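# Flullis two-arm training kit

So you want to teach a pair of arms to tidy a bench, and you'd like to do it without renting a server farm. That's what I built Flullis for! It's the data and policy package I put together in Prarnbridge, and it's the same stuff I use in my own experiments every day (down to the slightly ugly config files, sorry).

The method is pretty simple. You drive both arms through a task by hand, Flullis logs the joints and the cameras together, and then a single policy learns to predict short chunks of motion for both sides at once. My older version, Kettler, trained each arm separately, and the two of them were forever reaching for the same thing. Sharing one policy fixed most of that.

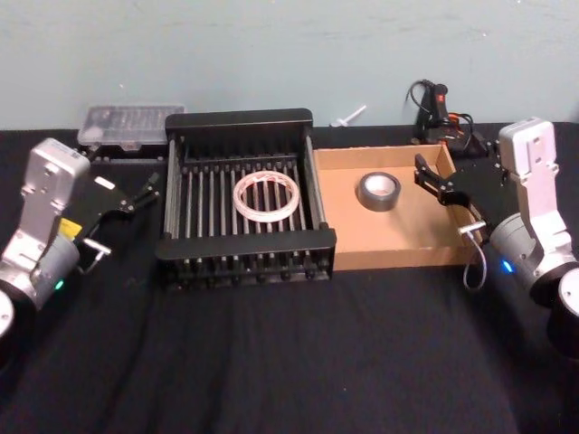
I like rolls of tape for this kind of work. They're cheap, they're hard to break, and the hole in the middle gives you two very different ways to grab one – pinch the wall or squeeze the whole outside. Clear tape is the mean one, by the way. Depth cameras hate it, so Flullis leans on plain color video by default and you can switch depth back on if your parts are friendlier.

The release set has 1671 demonstrations, and I held back 100 of them for checking. Trained on 1000 of the rest, the shared policy finished 78 out of 100 trials on my bench. Most of the misses were grasps that landed a little too high on the roll. I'm still poking at that, and a new checkpoint should be out in October.

**What you get**

- Recording software for two arms
- The full demonstration set
- Trained weights for both Flullis and Kettler, so you can compare them yourself
- Setup notes, including my camera settings

Arms and grippers aren't included. You'll want a desktop with a decent graphics card, and a dark, non-shiny table cover helps a lot with glare.

Downloads come from the Lulthorpe mirror, and updates are free once you've registered. Page last updated 14 May 2023.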